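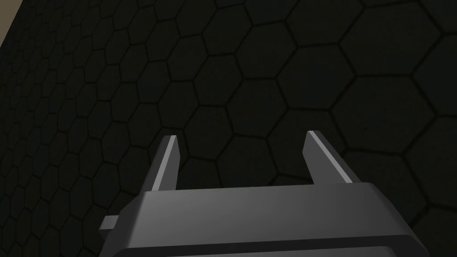 Bundard opens its Lorkum workshop for a day of simulated and real robot work

LORKUM, Sunday, September 2, 2018 — Bundard was delighted to welcome 106 visitors to its Lorkum workshop today for an open day given over to robot grippers, and in particular to the simulated ones on which so much of our daily work is now done.

Guests came in groups through the morning and afternoon, many of them with children, and each group spent 40 minutes with our simulation team. The simulator, which we call Dreloletti, lets an operator steer a two-fingered gripper over a virtual surface and see the work from just behind the robot's own hand. Visitors were invited to take the controls themselves, and a good number came back for a second turn (a few for a third, which we were very happy to allow while the queue was short!).

The models in Dreloletti are kept plain on purpose. Simple flat shapes run quickly on an ordinary office computer, so a new way of approaching an object can be tried over and over before a motor is ever switched on. Between them, our guests made 385 attempts at picking up a virtual block during the day, and 74 of those ended with the block set down inside its target.

Our partners at Tambunan, who are working with us on grippers for small packing firms, brought along a bench arm for the afternoon and talked visitors through how a movement practised on screen is carried over to a machine. The questions were excellent and went on well past closing time — the subject of how hard a gripper ought to squeeze a ripe tomato could have filled the day by itself.

Bundard would like to thank everyone who made the journey, as well as our neighbours in Lorkum for their patience over parking. Schools and local firms wishing to arrange a group visit to the workshop are warmly invited to write to the Bundard visits desk, with a note of the size of the group and the ages of any children.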